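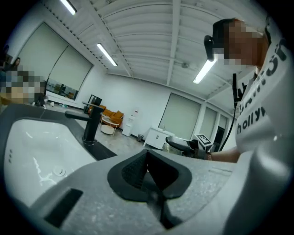 Hand-held grippers at the basin station, Skadolell.

The technician who maintains the gripper pair at Skadolell starts with the jaws. "Pad wear shows up as slip, and slip gets blamed on the operator," she said. Ogbonna supplies the pads, and she changes both sides together after 477 cycles.

Calibration comes next. Each marker cube is reseated, torqued and checked against the Anthorpe jig. She works with the jaws closed on a small part, the way the right gripper holds a metal-capped piece over the dark counter in this session, and logs the offset. 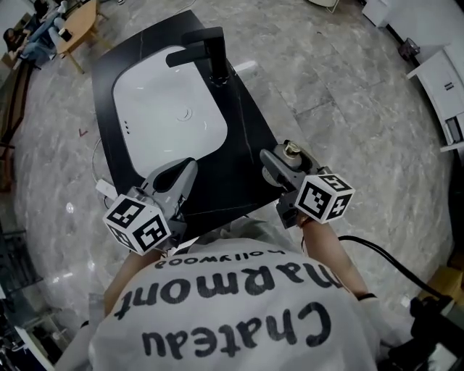
Cable routing took longer to settle. The first harness, fitted in June, failed at the connector after 14 sessions. "It was pulling at every reach," she said. The black cable at the operator's side is now checked for strain before each run.

Contact Emomov | Back to top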